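Practice without resets: what we got from 1324 demonstrations

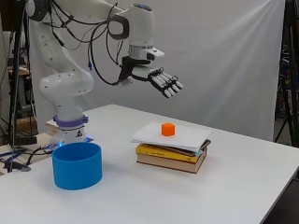 I said in May that I would write up the reset work once we had numbers I trusted. We now have them, so this post covers what we tried, what came out and what I would do differently.

The question was a small one. When you collect demonstrations by teleoperation, somebody normally puts the objects back to a fixed starting layout between episodes. It is dull, it takes up a good part of every session, and it means the policy only ever sees starting positions that a tidy person would choose. Socorro Bermúdez suggested we stop doing it. Each episode would begin wherever the last one ended, and the operator would alternate between two tasks: put the cube in the bin, then take it out and set it on the pile. We call the scheme Tenden, after the folder it first lived in.

Other people have trained forward and backward tasks together before, mostly with reinforcement learning. We wanted to know whether it helps with plain imitation, where the data is fixed and nothing is learned during collection.

We collected 1324 episodes in total. Of these, 700 were done the usual way with a manual reset, and the rest used the alternating scheme. Ulises Agudelo did most of the driving for both sets, which removes one source of difference but adds another, as he got better over the weeks. We mixed the two kinds of session to spread that out. It is not a perfect fix.

The policy is the same in both cases. It takes camera images and joint positions, and predicts a short chunk of future actions for the arm and the hand together. We kept the network, the training length and the learning rate unchanged between conditions, and cut the larger set down to match the smaller one before training. I mention this because an early version of our comparison did not, and it made the reset data look better than it was.

For testing we used 30 starting layouts, drawn up beforehand and never used in collection. Each policy got one attempt at each layout, on the task of moving the cube to the bin. The policy trained on reset data failed on 11 of them. The one trained on Tenden data failed on six.

That is a difference of five trials, and I would not hang much on it by itself. The kinds of failure were more useful to me. With the reset data, most failures happened before the fingers closed. The hand came down in a place that would have been right for a more usual layout, then stayed there or drifted. With the Tenden data the approach was nearly always fine, and the failures came later, mostly when the cube slipped during the lift.

I think the reason is simple enough. When an operator sets the cube down in one episode and picks it up in the next, it ends up at odd angles, near edges, or half on a sheet of paper. Those are awkward picks, and the policy needs examples of them. When I reset by hand I put the cube flat and near the middle without thinking about it. I went back through my own resets to check and they were embarrassingly alike.

Paper is a nuisance, by the way. A book stays where it is, but a loose sheet moves when a finger brushes it, so the surface under the cube changes over a session. In the reset condition we straightened the pile each time. In the alternating condition we left it alone unless something was about to fall off the table. I suspect this accounts for some of the gain, and we have not separated the two effects. The obvious test is to leave the pile untouched but still reset the cube, and Ulises has started on that.

A few things went badly. The first week of alternating sessions had to be thrown away because our logging tool, Simley, was written on the assumption that every episode starts from a home pose. It trimmed the opening frames of each one, and in our case those frames held part of the approach. It took us far too long to notice. If you try this with your own tools, play back the first two seconds of some saved episodes before collecting any more.

The other problem was labelling. With two tasks in turn, one missed button press swaps every label after it. We now check the end of each episode against its label with a very small classifier – in the bin or not – and flag anything that disagrees.

Time is the part I expected to matter most, and the saving was real but modest. Taking the cube out of the bin with the hand is slow, slower than reaching in and doing it yourself. What we gain is that the slow part is also data.

Socorro has a second policy trained on the backward task alone, and it is noticeably worse than the forward one. Reaching down into the bin leaves little room for the fingers, and the wrist has to come in steeply. I will put those results in a separate post once the runs on Harik have finished, along with the untouched-pile test if it is ready by then.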